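# Three bins, one table: does sorting into colours do anything?

I have never trusted storage advice. It tends to come from people who own a great many boxes and want you to own them too. So when the Tilari method got passed round our workshop in April (sort your small household stuff by colour of tray, keep the trays in a row, put each thing back where it came from) I was ready to be rude about it. What follows is a short gallery from the sorting table, with my grumbles attached.

The kit is simple enough. Trays and baskets in plain plastic, a white table, and a pile of the sort of packets and boxes that gather in any cupboard. The Woltora guide that goes with the method runs to 4 pages and spends 2 of them on choosing your colours, and that tells you where its heart is. The printed copy we had gave a target of 600 items sorted before you are meant to judge it. Our running tally stood at 717 when we stopped, so I think I'm allowed an opinion.

## The row

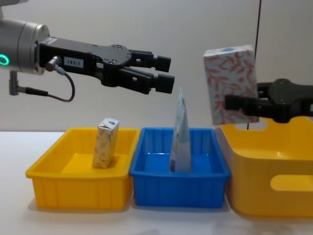
My first complaint is about shape. A tray with low sides suits flat things and small things, and anything tall or light in it wants to lean. The guide says to pick containers you like the look of. I'd say pick them by depth and let the colour take care of itself. We had deep and shallow ones mixed together, and all the arguments at the table were about which thing went in which.

Blue was supposed to be for packets, according to the guide, and yellow for everything in card. Fine, until you have two yellow containers of different sizes and somebody asks which yellow. The guide is silent on this. I asked at Lerkville, where they have used the method for longer, and was told that you "get a feel for it" – the answer I usually get when there isn't one.

## Packets and pouches
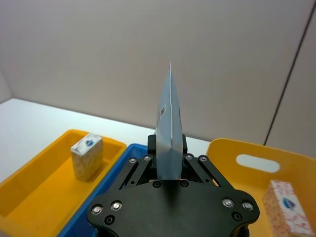
Soft packaging is where most sorting systems come unstuck, and this one is no better than the rest. A box has corners and sits where you leave it. A pouch doesn't. It slumps, slides under its neighbours and hides its label, and by the end of the week you have bought another one. Held upright, a grey pouch like this one shows you its narrow top edge and takes up very little width, so there is a case for filing them on end like letters. The patterned box standing in the yellow tray makes the same case more easily. The trouble is that a pouch needs something on each side to keep it up, and in a half-full tray there isn't anything. I have tried bulldog clips, a strip of card, and cramming. Cramming worked best, although getting one packet out meant getting three out.

I will give the method one thing. With the trays side by side you can see into all of them at once, and I did stop opening tins to find out what was in them. That's an argument for not having lids, though, and you can have that for nothing. My old biscuit tins would have done as well with the tops off.

The Liao version, for anyone comparing, drops the colours and goes by how often you use a thing. I find that more sensible on paper and harder in practice. I had no idea how often I used half of it, and I suspect the people who say they do know are guessing.

## Tissues, and other things that get in the way 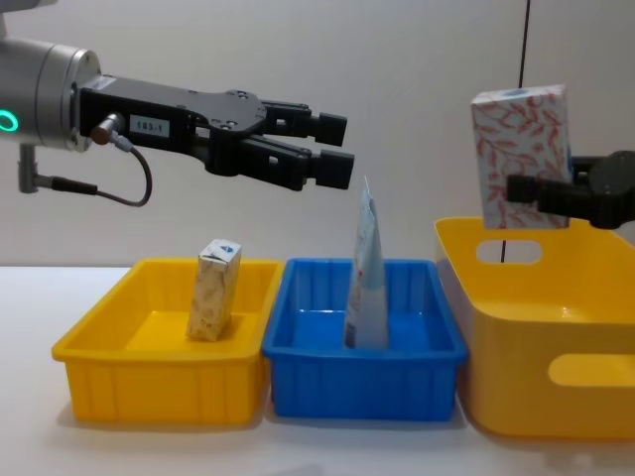 Should tissue boxes go in with everything else?

Only if the basket is deep enough to take them standing up and you don't mind losing the space. A full box is bulky, and once it's in you will be reaching round it for the rest. I keep the spare in the big basket and the open one out on a shelf, and the guide can think what it likes.

As for whether I'd do it again: I've kept the row, with my own rules about what goes where. The colours mean nothing to me now. I go by size, with the tall stuff at one end and the packets together, and I've stopped calling any of it a method. If you want to try it, start with containers you already have in the house and leave the matching set in the shop until you've found out which depths you use. I'm still looking for a decent answer on pouches in a half-full tray. The clips are back in the drawer.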